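27 May 2022

Clearing the big table at Fladholm, continued. Chairs and floor were done before lunch, tabletop left for the afternoon. The Rolland boxes are still in the hall and can stay there until the Alum shelving comes.

Went through the paper first. 688 loose sheets from the Clollum job, most of them duplicates. Kept one set, the rest to recycling. The label stock is down to about 2,000, enough to last until September if we print only what we need.

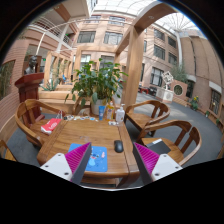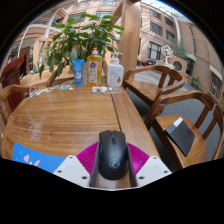 Sorting the tabletop is slower than the paper because everything on it is small and belongs in a different drawer. My plan is to work from the back edge forward. The blue tube and the two bottles beside it stay together as one group and move to the shelf by the sink, upright, on a tray. The little packaging bits along the same edge go in the trash unless someone claims them by tonight. The black mouse goes in the electronics drawer — same place as the spare cables, left side. The plant stays where it is. It gets enough light there and I don't want to carry the pot again.

Wipe-down after that with a damp cloth, then a dry one. Go along the seam with the soft brush, crumbs collect in it. No spray on the varnish, we had a dull patch last time and it took 2 coats of wax to hide.

Allow 15 minutes for the wipe, longer if the rim is sticky. Drawer labels still to do. Ask at Clollum whether they want their folders back.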